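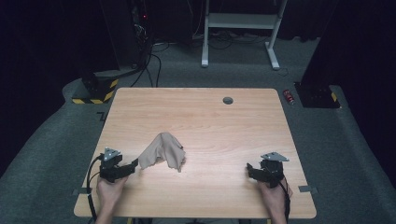

Do I need to make weight again on day two if my bracket rolls over?
Depends on the organizer – most regional judo events only do a random reweigh the next morning, and you get a small allowance over the category limit.

Adley Open judo thread
Posted 14 March 2023

gsang_66
ok so that Q and A is straight from the entry pack. my problem is the "small allowance" bit. how small?? doesnt say anywhere. I walk around heavy and the Adley Open is my first one at -66

serena_m
Ask the desk when you register. Serena Morelli here btw, fought it last August. They told us at the briefing, not before. Annoying.

ferenc sz
Shouldn't be cutting for your first one anyway. Fight at -73, eat breakfast, enjoy it.

gsang_66
at -73 I get thrown around by guys who are cutting from 80 tho

ferenc sz
And at -66 you get thrown around while dizzy. Your choice.

serena_m
bit harsh. A couple pounds of water is fine if he's done it in training. Has he?

gsang_66
once. felt ok. gassed in golden score but I always gas in golden score

manju_c
Coach at Nyamweya here. I'm with Ferenc. I had a junior drop a category for his first open, won nothing, hated the sport till summer. Entry list is at 113 already and it's a long day – you could be sitting 4 hours between weigh in and first fight.

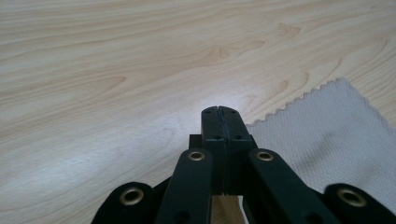
Table, close up.

serena_m
Disagree with Manju a bit, the long gap HELPS if you cut. Time to eat and drink. It's the short gap that kills you. Last year mine was tiny and I was chewing a banana in the call area

manju_c
Fair for you. You've been doing this 10 years. He hasn't.

weronika k
can we go back to the question. Rule as I was told it by the mat referee: allowance applies to the reweigh only, first weigh in is the exact limit, no allowance at all. People mix these up every year. Also bring your own scale reading from the morning, the practice scale at Adley reads light

ferenc sz
It doesn't read light, people just stand on it wrong

weronika k
it reads light Ferenc

gsang_66
ok. gonna see what I weigh two weeks out and decide. can you switch category after paying?

serena_m
Yes till entries close, email them. Took 9 days to get an answer last time so dont wait

gsang_66
emailing tonigth. thanks all, even Ferenc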